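Gripper trial group, minutes, 24 June 2021

Present: five of us, two more on the call for item 1 only. Notes typed during the meeting, corrections to the list please.

1. Finger blocks
Compared old black blocks with the Görtz set. Old ones scuffed along the edges, coating worn in places, still usable. Agreed to check the inner corner on the left finger before the next run, something jagged there, may be a chip or may just be debris. White paper stays down on the table for the opening checks, easier to see the gap between fingers.
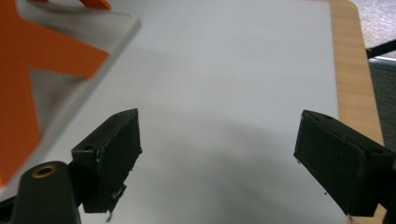
2. Inedano vs Trastier hand-helds
Same handle, different jaw travel. Trastier opens wider, Inedano closes more evenly. Two people prefer Inedano for long sessions, one strongly doesn't. No decison today. Run both on the shoe task again with the same operator, then compare logs.
Total so far 1403 recordings, 37 thrown out for lost tracking. Most of the 37 are left hand. Nobody sure if it's the marker plate angle or the head camera.

3. Shoe task
Sandals on the white platform, side by side, toes pointing away from operator. Keep this as the start position for both grippers, otherwise can't compare. Left gripper parked at near left corner of the board with jaws open, right one goes in first.

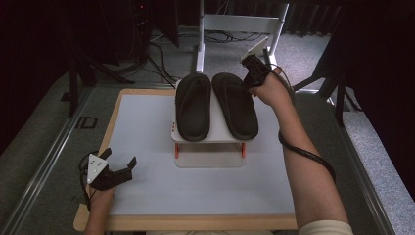
Cable on the right side still a nuisance, ends up looped round the forearm. Try a shorter one, or clip at the elbow. Clip is cheaper. Straps slip more than soles do, so grasp point to be written into the task sheet, currently everbody picks their own.

4. Controller
Nuvmont box dropped out twice on file 755, not reproduced. Swap the power lead first, then firmware. Not both at once please.

5. AOB
Spare fingers: order 47, same block. Final choice of gripper pushed to September.

Actions: left finger check, cable clip, task sheet, Nuvmont lead.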